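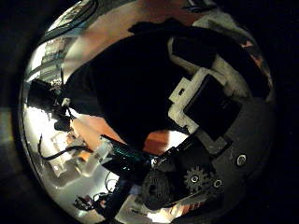 Off-white bracket, edges a bit worn.

I have been putting off writing up the hot water changes at Clandulia until I had a full winter of meter readings. The July bill has arrived, so I can close the spreadsheet.

The old system was an electric storage tank on a controlled overnight circuit. It worked, but the element came on whenever the supply allowed it, and the tank sat in an unlined lean-to on the south side of the house. Standing loss was the first thing I wanted a number for. With the taps left alone while we were away, the sub-meter logged 44 kWh over the whole absence, all of it spent keeping unused water warm.

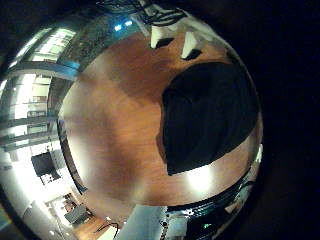 Lagging came first. I wrapped the hot outlet and the first couple of metres of pipe, including the relief valve line up to the valve body but not over the lever or the drain. The fittings at the top of the tank were the worst offenders. They were warm enough to notice by hand, and after wrapping they weren't. Pipe insulation from the Stusstead hardware shop cost very little and took an afternoon, most of it spent cutting mitres around elbows.

The timer was the second change. The off-peak window suits the network more than it suits us, so I moved the tank to a daytime circuit and set the element to run from 10 am, when the panels are usually producing more than the house draws. On heavily overcast days it still imports. I accepted that – a diverter would fix it, but the quote was $944 fitted and I could not make the payback work.

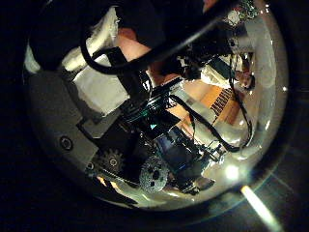 Thermostat setting stays at 60 degrees. I have seen people suggest dropping it to save energy, and for a storage tank that is poor advice on account of legionella. The tempering valve handles the temperature at the bathroom taps.

For the winter quarter, metered hot water consumption came to 398 kWh, with most of it in the solar window. I don't have a clean figure for the same quarter last year, as the sub-meter was only installed in autumn, so treat any comparison with caution.

Still to do: replace the anode, which is overdue at 6 years, and line the lean-to wall behind the tank. The anode needs more headroom than the lean-to has, so I will be ordering the segmented type.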